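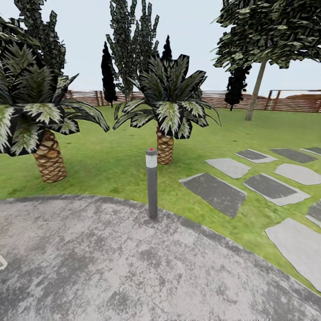

Vol. 2, No. 6

Flullititz Garden Set: README for people holding a purchase order
Last updated: November

What you are getting

Flullititz is a collection of 484 simulated episodes of a two-armed robot working in a walled-in-by-fence sort of garden. There is a lawn, a paved edge, some stepping stones, palms that have never needed water, and a bollard. Everything is rendered. The grass has no ticks in it and the sky is the color of an unpaid invoice.

The set was put together to settle a budget question: should the grounds department buy a two-armed outdoor machine, and if so, what has to be on the order form besides the machine? If you came for a benchmark with a leaderboard, you can use it for that too, but the notes below were written with a spreadsheet open in the other window and they read that way.

Why simulate first

The short answer is that the first quote from Muvard arrived, and the line for "site readiness" was longer than the line for the robot. We had one lawn, one budget, and a strong wish to spend the budget once. A simulated lawn can be driven over all day without a letter from the facilities office.

The longer answer is that vendors demonstrate on flat floors. Muvard's demo was on a flat floor. Pendach's demo was on a flat floor with a square of artificial turf on it, which we agreed was a nice gesture. Neither one told us what happens where pavement stops and lawn begins, and most of our work order is written along that line. So we built a garden with a long curved one.

Tasks

The episodes fall under six headings:

- approach a fixed post from the pavement
- approach a fixed post from the lawn
- lower an open gripper toward the ground, stop, come back up
- set one gripper at the foot of a pole
- cross from pavement to grass and stop on request
- look around and do nothing

The last heading gets laughed at in meetings. Please keep it. A machine that is parked on the lawn with its power on is a machine you are paying for, and we wanted to know what its cameras see while it waits for somebody to finish a phone call. Mostly fence, is the finding. We did not put that in the executive summary.

What the episodes changed on the order form

Grippers. The original request said "standard grippers" and left it there. Several weeks with the low-looking episodes got that line struck out. When the hand camera is pointed at turf, turf is all there is, and if the view is smeared there isn't a lot for anyone to steer by. A finger that looks generous in a catalog takes up a corner of the view, and what remains in the middle is green.
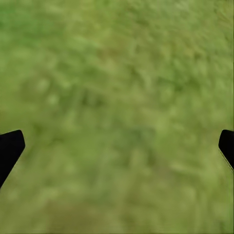 We now ask every vendor for three things in writing: how far the fingers open, how much of the hand camera's view they block when they are open, and what a replacement pair costs. The third question produces the longest silences. Chou answered it the same afternoon, in a table, and rose considerably in our affections.

Camera exposure. Ask for it to be adjustable by you. One quote had it listed under "professional services," as though turning down a shutter time required a consultant and a per diem. Blur costs money later, when somebody has to sit and throw out the bad recordings by hand. Put it in the contract now.

Ground contact. The lawn in Flullititz is flat. Yours is probably not, and ours certainly is not. We planned for this by adding a line for a survey of the real ground, which was promptly cut, then restored, then cut in half. If you are writing your own budget, write the survey in twice under different names.

Spare arm parts. Two arms are lovely. Two arms also mean two of every cuff, joint cover and cable, and the vendors do not give you the second one for being nice. On the first draft of our budget the spares line covered a single arm, under the theory that they would take turns breaking.

Reach. The pole tasks are the ones to replay before you sign anything. An arm that meets a shelf at chest height in a showroom has to fold itself down a good deal to get at the bottom of a post, and the other arm has to be somewhere while that happens. Watch the idle arm. If it would be hanging over your flower beds, budget for flower beds. 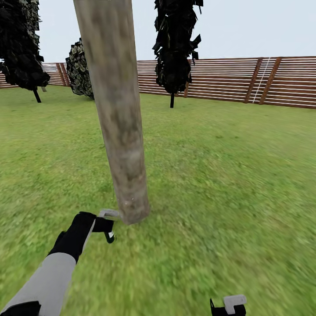

Reach also decides where the base stands, and where the base stands decides whether you need mats on the lawn. Mats were not in any of the quotes. Mats, when we asked, turned out to be available from all of the vendors, at prices that suggested they had been waiting for us to ask.

Splits

Forty episodes are held back. They are in the folder called "held" and they are there so that a vendor who wants to tune on the rest still has something unfamiliar to face at acceptance. Do not send the folder to vendors. Do not send it to the helpful person at the vendor who says they only want to check the file format. The remaining 444 are open for any use allowed below.

We did not balance the tasks. Setting a gripper at the foot of a pole is overrepresented, as it was the task most often asked about by the people who approve spending. If you need even numbers, subsample, and expect to lose some of the good ones.

Format

Each episode is a folder with the camera streams, the joint readings for both arms, and a small text file saying which heading it belongs to. The text file is authoritative. The folder names are a historical record of our opinions about folder names and should not be relied on.

Timestamps are simulator time. They start at zero and are unrelated to lunch.

Known limits

The light is always the same pale overcast. You will learn nothing here about low sun, wet lenses or sprinklers. Pendach pointed this out in their reply and then quoted us for a weather kit, so both halves of that message were noted.

Grass behaves as a surface. It doesn't wrap around anything, hide a tent peg or get carried off on a wheel. Cleaning hours therefore came out of this project at nothing, and we typed in a number of our own. Do the same, and then raise it.

Trees and palms are scenery. Some leaves are frankly a set of angular patches holding hands. Please don't train a pruning system on them and then write to us.

There are no people, dogs or wheelbarrows in any task. Safety fencing, signs and the hours of whoever stands next to the stop button need a separate plan. Ours has a separate plan. It is the most expensive page in the binder.

Order of buying, if you want ours

1. Survey of the ground
2. One machine, on a rental term
3. Mats
4. Spare fingers, more than seems polite
5. Storage that is dry and has a door wide enough for the machine (measure the door with the arms folded, then measure it again with them folded the way they fold in practice)
6. The machine, purchased, if everyone is still speaking

We are currently between the second and third lines. The rental is from Chou, on the strength of that table. Muvard's quote remains valid until the end of the month, as their emails mention.

License and credit

Free for research, teaching and internal purchasing arguments. Credit it as the Flullititz Garden Set. If you use it to talk your own department out of buying something, we would like to hear, and we will add you to the list of things that have saved money so far. It's a short list with plenty of room.

6 shares | 4 comments

Comments

hedge_and_ledger
The bit about asking what replacement fingers cost should be in bold. We skipped it. We own a very handsome robot with one and a half hands.

quietdepot
Can you publish the acceptance wording you used for the held episodes? Our legal people want something to copy, they don't mind who from.

Guest
Downloaded the whole thing for the "do nothing" episodes. Good baseline for idle camera storage, and our storage line went up as a result. Thanks I guess.

turfnote
Mats. Yes. We bought ours from a company that supplies wedding tents and they've been fine on clay. Check the load rating first.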